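In Defence of the Clear Tray

My neighbour Marisa Guerra owns many beautiful boxes. Some are covered in fabric, some are painted, and all of them have lids. I admire them very much, but I would not like to look for a pair of scissors in her house. In my opinion, a box that hides its contents is good for the eyes and bad for the memory.

When I moved to Bamthorpe I had 13 such boxes myself. I wrote labels for them in my best handwriting. By May the labels were wrong, and I had bought batteries three times while the old ones were sleeping under the Christmas ribbons.

Now I prefer a plain tray of clear plastic, without a lid. On a white table it almost disappears, and I consider this a virtue. The colour should come from the things we keep, and the furniture can stay quiet.

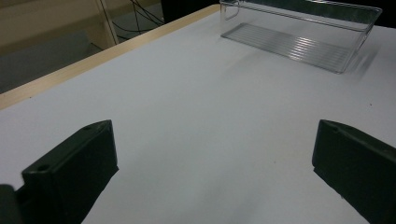 An empty clear tray on a white tabletop. The ribs in the base catch the light.

I also like the rounded cutout in the short wall. Such a small shape asks for a finger, and a tray which is easy to pull will be pulled. Boyang Jia, who reads my drafts, objects that clear plastic shows every scratch and all our disorder. He is right about the scratches. About the disorder I must disagree, for I think we should see it a little before it grows.

My second opinion is about place. A tray should live at the side of the table, near the hand, and leave the middle open for working. In many homes I visit, the container takes the centre and the person works in the corner, as if he were the guest.

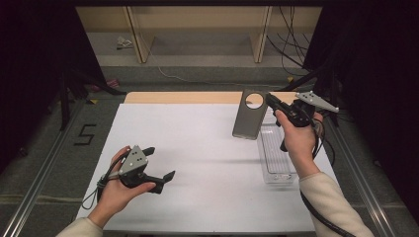 The tray near the right side of the table, with a wooden shelf unit in the background.

Marisa says my way is cold, and that a home needs some secrets. Perhaps two of her boxes could stay closed, for letters. The scissors I would still put in plastic.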